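Moving our money to the credit union

August 2, 2024

I have been meaning to write up how we moved our household money out of a national bank and into the credit union here in Stutberg. A few people asked after I mentioned it in the spring, and my answer at the time was that I wanted to get through a full billing cycle first. We have now been through several.

The short background: I had the same checking account since college. The bank it was with got bought, then that bank got bought, and by the end the nearest branch was in Loltberg, 30 miles away. That branch closed last November. I hardly ever went in, so I can't claim it was a hardship. But I started thinking about where our deposits went and who was getting loans out of them, and I couldn't find out. The annual report had a page about community lending with a map of the country on it. Our county had no dot.

The credit union is called Mondal. It has two offices, one on Front Street and one out by the feed store, and it lends in this county and the next one over. Its annual report is eight pages long. It lists how many loans it made last year (273 to small businesses and farms) and what they went toward, by category. I read the whole thing over breakfast.

Opening the account took one visit. I brought my license, a utility bill and the five dollars you put in as your member share. You have to live or work in the county. The teller asked if I wanted paper statements and I said yes, then changed my mind a month later.

Closing the old account took a lot longer, and this is the part I would plan for. I made a list of everything that came out automatically. I thought there were six things. There were more, including a domain name I had forgotten about and a magazine that I don't read. I moved each one over and left the old account open with 775 dollars in it while I waited to see what else turned up. The car insurance was the one that caused trouble. It kept drawing from the old account for two months after I changed it online, and I had to call.

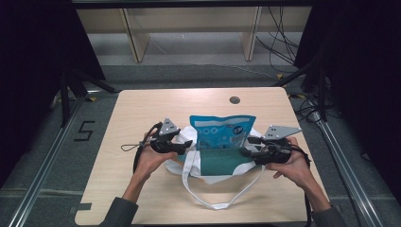 Do you lose access to ATMs when you switch to a small credit union?

Mondal belongs to a shared network, so I can use machines at other credit unions without a fee. In town that is no problem at all. When we drive to see my parents I look up a machine before we leave, or I get cash back at the grocery store.

There are things I miss. The old bank's app was better. Mondal's app logs me out if I look away from it, and mobile check deposits can take two business days to clear. The interest on savings is a little higher than what we had, but you would need a lot more in savings than we do to notice it.

The member meeting was in the basement of the Front Street office. More than 75 people came, which surprised me. Each member gets one vote, no matter how much they have on deposit. We voted on two board seats and heard a report on the roof. Someone asked why the credit union had stopped making mobile home loans and got a long answer, and a follow-up, and another long answer. I didn't agree with all of it, but I have never been in a room where I could ask my bank a question like that.

I don't want to oversell this. Moving one family's checking account does not change much about how banking works. Some of the bigger credit unions act a lot like banks, and our mortgage was sold to a servicer years ago - it is still with them, and it will be for a long time. We also kept one credit card from a big issuer, mostly for travel.

What I can say is that some of the money stays closer. The bakery on Skandow Street got its oven loan through Mondal, and they have a small card by the register that says so. I buy bread there anyway.

If you are thinking of doing this, go through 12 full months of statements before you close anything. I only went back three, and that is how I missed the domain name. Yearly charges are easy to forget. Also download your old statements as PDFs while you still have a login. I did not, and getting copies for our taxes took two phone calls and a fax.

Next I want to look at our homeowners policy. There is a mutual company that covers this county, and I have asked them for a quote.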